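Chala House Guide
Section 4: Entry, Gray Panel, and Table Corner

Use this section when you get the unit ready for the next stay. Do the steps in order, starting at the white door and ending at the round table. The panel with the metal loop is covered in 4.2, and black coats and soft bags are in 4.1.

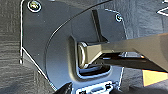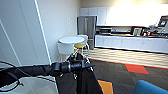

4.1 Coats and soft bags

1. Open the white door all the way and leave it open until you have finished.
2. Collect any clothing or bags left on the seats or the floor. Pick up one item at a time.
3. Hold each item by the top and let it hang straight for a moment before you put it anywhere. Black fabric shows lint, so turn it toward the window and brush it down.
4. Check the pockets. Close all zippers and snaps.
5. Put wet items over the shower rail. Dry items go in the Sakness wardrobe, lined jackets on the left and bags on the shelf.
6. If a guest has already checked out, put the item in a clear bag with a tag and write the unit number on it. Fuad Alemneh keeps the lost items until the end of July.

Note: Do not wash or iron anything a guest has left behind, even if it looks dirty.

4.2 Gray panel

The panel is dark gray plastic with a shallow round recess. A metal loop sits in the U-shaped cutout in the recess.

1. Wipe the flat part of the panel with a dry cloth. Follow the curved ridge with a folded corner of the cloth.
2. Use a soft brush for the slot and the U-shaped cutout. Dust collects along the lower edge.
3. Check that the metal loop is in one piece and has no sharp edge. Use a fingertip only.
4. Look at the screws. If a head stands proud, turn it with a hand screwdriver until it is snug. The larger one takes a Phillips tip.

CAUTION: Do not use a power driver on this panel. The plastic cracks around the screw heads.

CAUTION: Do not spray cleaner into the slot or the cutout. Put the cleaner on the cloth first.

Note: Do not hang coats, keys or bags from the loop.

If the loop is bent or missing, stop and call Saron Woldegiorgis at extension 719. The replacement is part 983 in the Stemell spares box. Do not fit a loop from another unit.

4.3 Table and seats

1. Clear the round white table and wipe the top, then the rim.
2. Wipe the base of the table down to the floor.
3. Wipe the white chairs, including the outside of the backs.
4. Wipe the stool with the yellow seat. Dry the metal legs so they do not spot.
5. Push the table back against the wall and put the seats around it. Leave enough room for the door to swing.

Note: The tabletop is not a step. Use the ladder from the hall closet for the ceiling light, and stay within the load limit on its label (80 kg).

4.4 Before you leave

1. Walk back toward the door and look under the table for small items.
2. Wipe the white plate on the wall with a barely damp cloth.
3. Close the door and check that it latches.
4. Initial the sheet and give it to Ibsa Araya.

Go on to Section 5, Kitchen Counter and Sink.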